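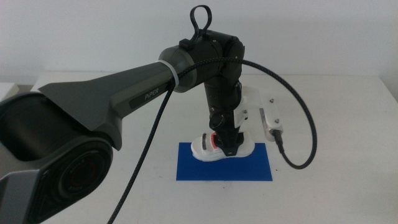

A small white sneaker shape on a blue mat.

The footwear buyer for Heldale, which runs shops in Randen and Maihi, keeps a spreadsheet of returns going back to the first store. Last year it held 1456 entries, and 342 of them were coded "wrong size."

"Length is rarely the problem," she said. "The customer measures length. Width and instep height are where the fit fails, and most boxes don't print either."

Heldale now measures a sample pair from each new style before ordering. The buyer records inside length, ball width and heel depth, then compares them with the maker's size chart. Two half sizes often share one sole, she said, with the difference made up by a thicker insole.

The Vonus line was dropped in February after its widths varied between batches. The minimum order was 500 pairs. "I can't carry that many if 80 come back," she said.

She advises measuring both feet in the evening, standing.

Filed under: Retail, Shoes & Fit
Last updated: February

Comments

My left is a half size bigger. I buy for the left and add an insole on the right.

Does she measure with the insole in or out? The article doesn't say.

Maihi store still had Vonus on the clearance rack at noon, mostly narrow.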